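The Hand Was Holding, and the Log Said So
Opinion, January 2021

The fault on the Plondano cell was written up as a dropped part. I think that is the wrong name for it, and the wrong name is the reason it took three attempts to fix.

The facts are short. Plondano runs a two-armed robot with five-fingered hands that takes moulded plastic panels from a bin and presents them at a shelving unit. The controller is from Gbeho. The grasp software is Pravix, which decides when a hand has hold of something and tells the arm it may move. In June the left hand let go of a panel at shoulder height while the arm was travelling. The panel landed flat on the floor, inside the marked area, with a technician standing one step outside it. No injury, one scuffed panel, and a report of four lines.

The report said "part dropped, grip force raised, cell returned to service". Eight days later it happened again. Grip force was raised a second time and two of the mounting tabs on the next panel were crushed. The third drop came after that, and only then did anyone pull the joint records and compare them with what Pravix had been reporting.

The records showed that the hand had never had a proper hold on any of the three panels. The fingers had closed on the rim, met resistance from the moulded edge, and stopped. Pravix reads stopped fingers plus motor current as a grasp. The current threshold had been set on a solid test block. On a curved panel the same current can come from two fingertips wedged against a rib, with the rest of the hand carrying nothing. The arm was given permission to move, it accelerated, and the panel rotated out of the fingers. Raising the force made the wedge tighter and the reading more convincing.
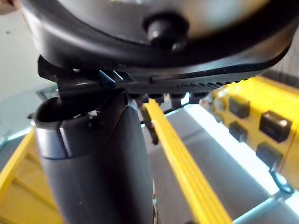

What should a cell do when it can't tell whether a part is held?
Stop with the part low, over the bin or a soft surface, and wait for a person to clear it.

I put it that plainly because the usual answer in our trade is a retry. A retry is fine when the hand has closed on air. It is a poor choice when the hand has closed on something and the quality of the hold is unknown, as opening the fingers is itself a release. Most grasp software treats these as one condition. There is "grasp" and there is "no grasp", and every doubtful case gets pushed to one side or the other by a number someone typed in during commissioning.

At Plondano that number was 300 milliamps. I have asked where it came from and the best I can get is that it worked. It worked for 3933 cycles, in fact, and this was quoted to me several times as evidence that the threshold was sound. What it shows is that 3933 panels stayed in the hand. It says nothing on how many of those were close to coming out. We later replayed a sample of 156 cycles against the raw joint positions, and in 40 of them at least one finger was resting at an angle it could not have reached if it were wrapped around the part. Those cycles were all logged as good.

My argument is that a marginal hold is a safety event and should be recorded as one whether or not the part falls. We already accept this elsewhere. A crane hook with a bent latch is reported when it is found. A guard door switch that sticks is reported even if no one walked through. With hands we have slipped into recording outcomes only, and the outcome of a bad grasp is nearly always that nothing happens.

Three objections come up whenever I say this.

The first is cost. If one cycle in four stops for a person, the cell is useless, and the plant manager will have the check switched off within a week. I agree with the prediction. But recording and stopping are separate decisions. A marginal hold can be logged, the arm can be slowed and kept low, and the stop can be kept for the cases where the part shifts after lift. Gbeho's controller already has a reduced-speed mode that can be called from the grasp software. At Plondano it had been left unassigned.

The second is that the parts are light. A panel weighs less than a bag of flour, so a drop is a quality problem and belongs with the quality people. This holds until the part is long, has hard edges, and leaves the hand during a fast move. The risk assessment had treated the hazard zone as the reach of the arm. A thrown part does not respect the reach of the arm. The assessment from Plokomell, who integrated the cell, considered a dropped part and did not consider a thrown one. The word "dropped" did some of the damage there, and it went on doing it in the June report.

The third is that better hands will solve it. Tactile pads, more joints, a camera at the wrist with a view of the contact. I would welcome all of it. I would also point out that the Plondano robot had most of the information it needed. Joint angles were measured on every finger and thrown away after each cycle to save disk space. More sensors feeding the same two-state decision will produce the same two answers.

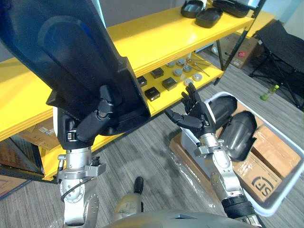
The changes that did fix it were dull. The threshold was kept, but it now has to be met by the thumb and at least two opposing fingers, within a range of angles taken from the shape of each panel. After closing, the arm lifts a short distance and pauses, and the joint angles are read again. If they have moved, the arm lowers and the cell calls for help. The added time per cycle is small enough that production has not complained in writing. Grip force went back to its original setting, and the crushed tabs stopped.

There was also a change to paperwork, which I consider the more important of the two. The fault code "part dropped" was removed. An operator must now choose between "not acquired", "acquired, lost in motion" and "released by command". Each code goes to a different person, and the middle one goes to whoever signs the risk assessment. Plokomell resisted this on the grounds that operators would pick whichever was at the top of the list. Some do. The joint records are now kept for a month, so a wrong choice can be corrected.

I don't hold the software firm mainly responsible. The Pravix manual says, on a page I suspect few people reach, that the grasp signal "indicates motor load and does not confirm retention". That is an accurate statement. The signal, however, is named HOLDING. It appears on the operator's screen as a green word in capital letters, and an interlock was wired to it. A signal called LOAD PRESENT would have made someone in the design review ask what else could cause a load. Suppliers should name signals after what is measured, and integrators should refuse to tie a permission to move to any signal whose name claims more than its sensor can deliver.

Nor do I think the technicians did anything unreasonable. Faced with a falling part and a setting marked grip force, most of us would turn it up once. Turning it up twice should have needed a signature, and at Plondano it now does. The same limit ought to apply to speed, dwell time and anything else that can be adjusted from the pendant to make a fault go quiet.

The relevant standards will not force any of this in the near term. They deal well with the arm, fairly well with the gripper losing power, and thinly with a powered hand that believes it is carrying something. Sites running multi-fingered hands will have to write that section for themselves. I would start with the logs from a good week and look for the fingers that are in the wrong place.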